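Review: Farnar 1:350 guided missile destroyer kit

Farnar has been promising a Cold War escort ship in this scale for a long while, and it has now arrived in a large, plain box. The subject is a generic destroyer of the early 1960s, armed with a single rail launcher aft and two guns forward. The firm says it is based on several ships of the period and does not follow any one hull, so if you want a particular ship in a particular year you will have some homework and scratch-building ahead of you. I built mine straight from the box, apart from the railings.

You get 177 parts in pale grey plastic, a small fret of etched brass, a decal sheet and an instruction booklet. The hull comes in two halves split along the keel. There is no waterline option marked on the inside, so anyone who wants to set the ship in a sea base will have to measure and cut it for themselves. The plastic is a bit softer than I like. It sands easily but it also picks up scratches, and I had to polish out a few on the bow before priming.

Hull and decks

The hull halves went together well with thin cement and plenty of tape. I added a strip of scrap plastic inside at the midpoint, where the sides bow in slightly, and after that the main deck dropped in without a fight. The deck is in 2 pieces and the joint falls in open space just behind the forward funnel. It needs filler, and the filler needs care, as there are raised cleats on both sides of the line. I took two of them off, filled and sanded, then stuck them back on.

Plating detail on the hull is faint and will vanish under a heavy coat of paint. Fit of the upper works is good. The bridge block is one of the best parts of the kit, with open window frames and a decent chart table inside that you will never see again once the roof is on.

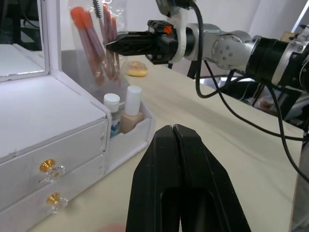 Organiser with drawers and mirror.

The launcher

Most people will buy this for the missile launcher, so I spent the longest on it. It is made up of eleven parts, with a separate rail, a pedestal and a round magazine housing with blast doors moulded shut. The rail can be left to turn and elevate if you are sparing with the glue. Mine turns but no longer elevates.

Two missiles are supplied, one for the rail and a spare. Each is moulded in one piece with the fins in place, and the fins are too thick. I scraped them down with a fresh blade and snapped one off doing it. A better answer would have been fins on the brass fret, where there is room for them. The length looks right to me next to the launcher, but the nose is rather blunt, and a few strokes with a sanding stick improve it a lot.

The two tracking radars are nicely done. The dishes are thin at the edge and the feed arms are brass. Fold these before you take them off the fret. The booklet has it the other way round, and the arms are so small that you will struggle to hold them once they are loose.

Mast and railings

The mast is a lattice, supplied in plastic, and it is the weakest part of the kit. The legs are thick and there is a mould seam down every one. I cleaned it up over two evenings and it still looks heavy. Calville does a brass lattice mast for a slightly different ship, which Hiu-tung Tang at my club has cut down and fitted to his. It looks far better. You would need to be happy soldering, and it adds to the cost.

No railings are included. At this price I think they should be. I used Sukinent three-bar railing, cut to length and fixed with thinned white glue, and used almost all of the pack.
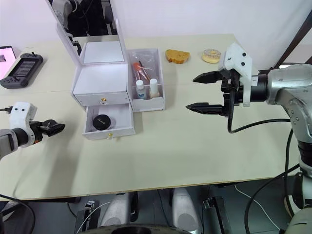 Calville, Feb 18, 2023

Paint and decals

I finished the hull in a mid grey with a darker grey for the decks. The booklet only gives colour references for the Fang range of acrylics. They brush well but take an age to dry hard, and the deck shade looked too blue to me out of the pot. I added a little brown. The boot topping is a pain to mask as the hull has no guide line, so I stood the model on a flat surface and ran a pencil round it at a fixed height.

Decals are thin, in register, and settled down with one coat of softener. You get 8 sets of hull numbers and a landing spot marking for the stern. The draught marks are printed as separate figures, which I thought would be awful, but they went on in half an hour.

Instructions

The booklet is clear for the hull and poor for everything above it. Steps 14 to 16 show the aft deckhouse from one side only, and two of the lockers have no part numbers. Mebrat Assefa built the test shot for the club newsletter and her photographs were more use to me than the drawings.

Overall

A good hull, a very good bridge and launcher housing, let down by the mast and the lack of railings. It makes up into a big model, so check your shelf first. Beginners might find the brass hard going, but most of it can be left off. I would buy another, with the Calville mast ordered at the same time.

Only 500 have been made in the first run. Farnar says a second will follow with a corrected booklet.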